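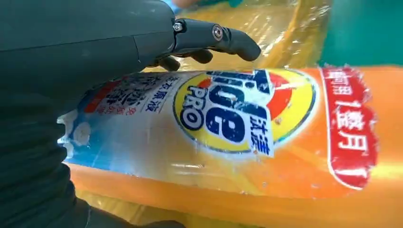
January 20, 2018

Welcome to the laundry room gallery! We've been in the Simbridge house for 2 years now and the wash corner has always been the last thing I get around to, so this winter I finally pulled everything off the shelves and sorted it (with Telma on the phone for most of it, telling me what to throw out). Detergent was the big one. I'm a Tide person, always have been, and the big orange-and-white PRO bottle lying on its side up top has the kind of scuffed-up label I'm used to around here. Bottles that size are a pain on a narrow shelf, so mine live down on the floor by the machine now, and my back is a lot happier!

More from the wash corner:

The shelf, before. Two coats of leftover white paint and it still looked gray to me.

The shelf, after. Pascual Ulloa cut the new board for me and wouldn't take a dime, so he got a pie.

Sock basket. I gave myself 20 minutes to match them all and quit with a pile left over. Anybody else just buy new ones?

Hooks by the back door, for the muddy stuff. I want to add a second row in May, when the yard work starts up again.

Dryer sheets, stain stick and clothespins, all in one old cookie tin. Telma wants the tin back.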